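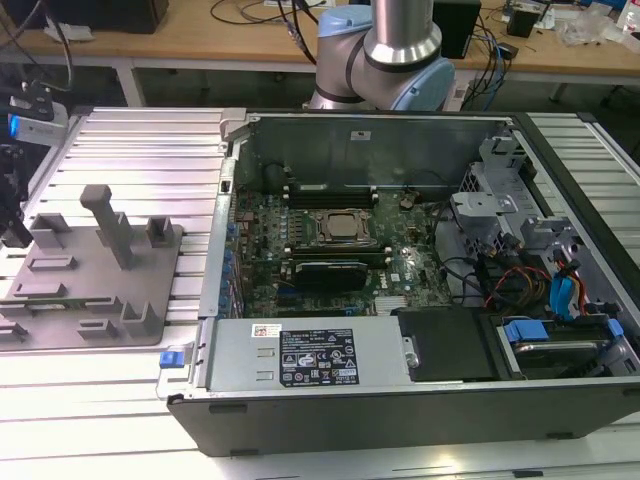

Tower on the bench with the side panel off and the arm parked over it.

Arm coming to our refurb bench, what happens to the people?

Posted by benchmoth, 20/03/2021

Hello all, and thanks in advance for reading, because I do go on a bit. I work at a small computer refurbishing shop in Udton. We take in old office towers, strip out the drives, memory and processors, test what's worth testing and send the rest on for scrap. Since February we've had a robot arm on trial, and the plan is for it to take over part of the teardown. I've been doing this with a screwdriver for years and I'm fond of it, sore wrists and all. My manager says no one is losing their job, and I believe her, but I'd love to hear from anyone who has been through it. What did your days look like afterward? Did you end up bored?

stillsoldering

We went through this at the Pronby depot, with 50 towers a day on a good day, and I was every bit as nervous as you sound! The first stretch was slower than doing it by hand, I won't pretend otherwise. Every model of case has its own clips and latches, and somebody has to teach the arm where they are, and that somebody was us. The fixture plates took ages to get right too. What changed for me was that I moved over to sorting and testing, with a good deal less bending and a good deal more looking at screens (get your eyes checked, dear). I do miss the chatter, because we used to work two to a bench and now it's one person and the arm. Ask your manager early who gets trained on it, and ask whether the training is paid and counts toward your grade. Ours didn't at first, and it took two meetings to put right.

Onyeka_fan

depends on the shop. ours still does all the cables by hand

tallcoffee

I'd gently add that you should keep a notebook. I wrote down every odd case I came across, 283 entries by the time I moved on, and that notebook was the reason they asked me to help set up the new cell at Tendero instead of putting me on packing. The things your hands know about a stubborn drive clip are worth real money to the people programming that arm, so do make sure your name goes on them. Good luck, and come back and tell us how it goes!

Related topics
Wrist pain after long teardown shifts
Should testers be paid more than strippers?
Moving from bench work to cell operator
Sorting old memory by type

Contact us | Copyright 2021 | Back to top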